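Week 2: Why six sides?

Last time we ended on the dry lake bed at Jatura and its cracked mud. Keep your sketches, we need them again in July! Tonight we go to stone, and to my favourite bit of the whole course.

When thick lava cools it shrinks, and when it shrinks it cracks. The cracks start at the surface and work their way down, and what they leave behind are columns. At Ollitberg the longest ones in the old quarry face measure 182 cm, and most have five or six sides. Four and seven turn up too, so please don't draw them all perfect.

Why not squares? Mud often does crack at right angles, one crack running into an older one. In lava the pattern tidies itself as the cracks go deeper, and the corners drift towards three cracks meeting at 120 degrees. Slow cooling gives fat columns, fast cooling gives thin ones. Compare the Briltier and Lapointe samples on the side bench and decide which cooled faster (bring a reason, a guess won't do). 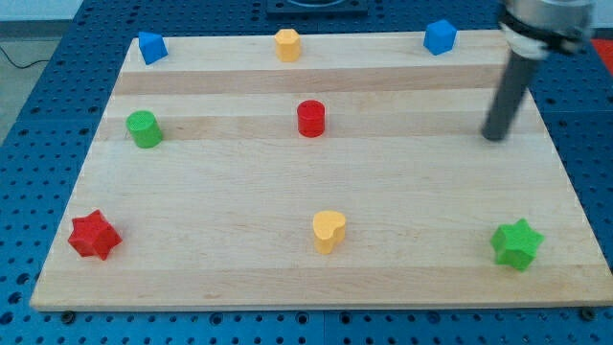 Only three regular shapes will tile a flat floor on their own, which I still find wonderful: the triangle, the square and the hexagon. Stretch each one upwards and you have a column. The blue triangular block, the blue cube and the yellow-orange hexagonal one along the far side of the board are all three of them in miniature. Now look at a cylinder and try to pack a floor with those. Gaps everywhere! For next week, draw a patch of each tiling and mark how many corners meet at every point.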